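Visit notes: Brarnlow sorting room, open day 25/08/2021
Posted by Vira Didenko

The Brarnlow building is a long walk from the tram stop and the side entrance has no sign. Registration was at the front desk, where I was given badge 109 and a floor plan that labelled the sorting room as storage. Groups were limited to 18 and went through at fixed times. Mine was the second group after lunch.

I was there to look at table layout. Our own packing bench at Mellalix is due for replacement in January, and I wanted to see how another site handles small goods in open containers.

The sorting room has white tables against a pale grey wall. Containers are woven baskets, orange-brown, with no lids. Category labels are written by hand in black marker on plain white paper, laid on the tabletop in front of the basket they refer to.

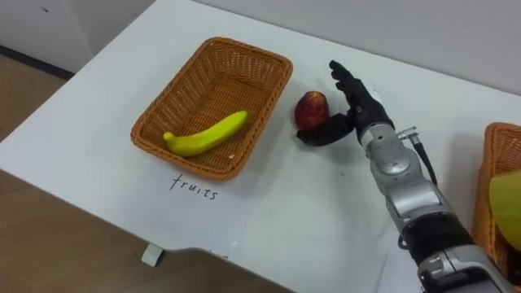

I prefer this to labels fixed to the container. Baskets get swapped, and a label on the table stays with the position. The drawback is that paper lifts at the corners and has to be replaced. Our guide said they had tried printed cards from Sternel and gone back to marker, as the cards had a gloss finish that was hard to read under the ceiling lights. The lettering is lower case and the word is short, which helps at a distance.

The weave is fine enough that small items would not catch in it. I asked for the supplier and was told Bittencourt. The list price is 37 dollars each, or 31 by the carton.

The tables interested me more than the baskets. The tops are thick with rounded corners, and the leg is a single square post down to a long foot bar. That leaves most of the underside clear for sweeping. Placed end to end along the wall, they give one continuous run without a shared leg at the join.
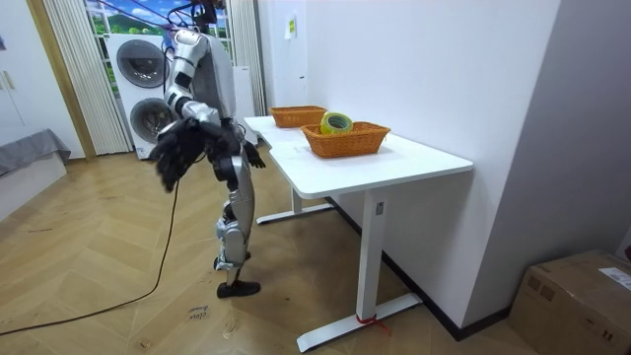 Two tables end to end, each with a woven basket. Herringbone floor throughout.

The floor is light timber and shows marks, so I would put felt under the foot bars. I did not get a figure for the load rating of the tops and have written to ask for it.

The tour finished in the loading dock, which was closed for resurfacing. Parking is at the rear, entry from the lane only.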